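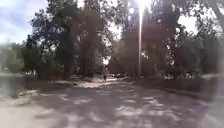
*Photo: fixed camera, Sterura perception log. Credit: F. Cheema, Mistalbridge.*

November 21, 2021
Entry by Fahad Cheema
Subject: path segmentation under tree cover, Birkett route

The purpose of this session was to review the drivable-surface output on the shaded portion of the route. The log was replayed offline through the current Sterura build with the October weights. No parameters were changed before the first pass.

Observations:

- Shadow edges on the pavement are being scored as surface boundaries. The error is worst in the foreground, where the dark patches are broad and reach across nearly the full width of the path. The planner then receives a corridor that is narrower than the real one.
- The left edge is weak. The grass verge runs into the pale pavement with very little contrast, and the mask spills over it. The right edge holds better, with its sunlit top and darker band below.
- Sun through the canopy produces a vertical white streak down to nearly ground level at the far end. Auto exposure is responding to it, and detail in the leaves is lost.
- One person is present on the path at a distance, slightly left of center. The detector returned a box in the first pass, but confidence fell below the tracking threshold and the track was not started.
- The low white shapes near the trees on both sides were left as "unknown" in the labels. Annotators are asked not to guess at benches or vehicles.

Second pass: exposure metering weights were applied in simulation to the lower half of the image only. False boundaries were reduced but remain. The left edge did not improve.

Third pass: added the Faleck shadow-invariant channel as a second input. Corridor width was stable over 3000 frames, at a cost of 40 ms per frame. This is too slow for the present control loop - the planner expects a fresh mask every 2 cycles.

Actions:

1. Profile the Faleck channel at half resolution.
2. Relabel the left verge for the whole shaded section.
3. Hold the speed limit on this section at its present value until item 1 is closed.

Replay configs are in the shared Birkett folder, under the session tag.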